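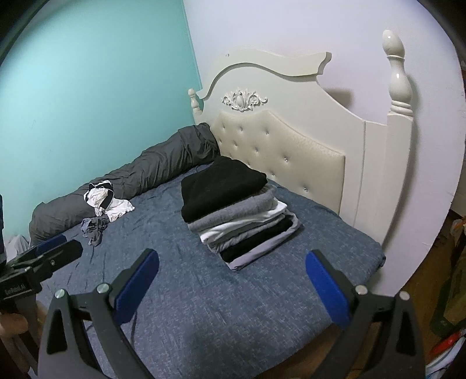 30 Oct 2023

Evaluation of the Nartey hand-held gripper kit, bedroom folding task. Continues the July notes on the Flistano set. Same questions as before: is the kit good enough to buy for the Uvard work, and what would we have to change in our own procedure.

Setup. Two grippers, one per hand, operator standing at the side of the bed. Fitted sheet left on, blanket pushed back against the wall to clear a working area. Clothes go on the mattress, folded pieces get stacked near the headboard. Read through the Isulham protocol again before starting. It assumes a table at waist height and a hard surface, and neither applies to a bed. I kept their step order and ignored the heights.

Soft surface. The mattress gives when you press down, so you can push the finger tips lower than you would dare on a table. Good for getting under a hem. Bad for the sheet, which comes up with the garment if you close too early. Worked out a habit of coming in nearly flat, closing halfway, lifting a little, then closing the rest of the way. Put this in the operator sheet.

Finger pads. No complaints so far on knits. Thin smooth cloth slides if only the ends of the pads have it. Need a deeper bite, and that means bunching the edge first with the other hand. Check pads for lint between sessions and wipe them. Lint was the main reason the Flistano set lost grip in July and I would like to rule it out early.

Jaw travel. Opens wide enough to take a folded stack from the side if the stack is not too tall. Past that, the top layer shifts and the pile fans out. Rule for now: carry short stacks and build the tall one in place.
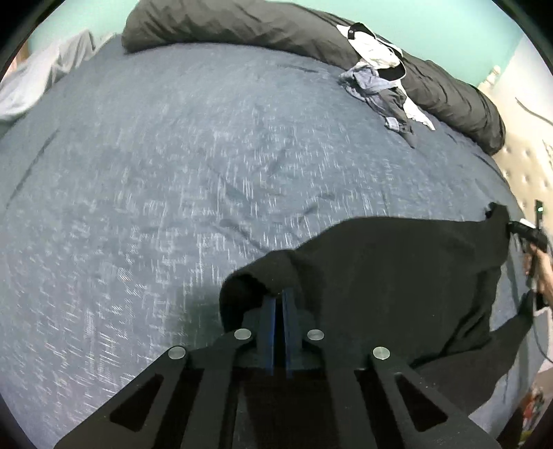
Dark clothing is the harder half of the task. With a black top spread out, the operator has trouble telling a fold from an edge, and the sleeve gets picked up together with the body. Tried laying the sleeves out first and then working the body. Slower, fewer mistakes. On playback the same problem shows up for whoever is labeling, so the notes should say which part of the garment was grasped. Add a field for that.

Two-handed moves. One hand pins, the other travels. Trouble starts when both travel at once: the cloth goes tight, then one side slips out. Operators should decide which hand is holding still before they close either one.

Episode count. Quote covers 1476 episodes on the base plan. Of those we would want 232 on beds and couches, and 168 of the 232 with at least one dark garment. The rest can be table work, where we already have a procedure. Ask Nartey if unused episodes carry over to the next period. The quote doesn't say.

Comfort. Wrists are fine at table height. Leaning over a mattress is another matter, and reaching the far side is the worst of it. Shorter sessions for bed work. Also try having the operator start with everything on the near half and only place finished pieces at the back.

Cable. Keep it on the outside of the arm and behind the operator. If it drags across the mattress it can pull small items along. Strap or clip, either would do. Not in the kit list, we supply our own.

Compared with Flistano: Nartey has the better jaw shape for cloth, and the manual is worse. The page on pad replacement leaves out the order of the screws. Wrote to support, no answer yet.

Open items:
Spare pads, price and lead time
Carry-over question
Grasp field in the labeling form
Light-colored sheet for the dark garment episodes
Repeat the stack carry with towels

Leaning toward a yes for Uvard on the base plan, pending the pad price.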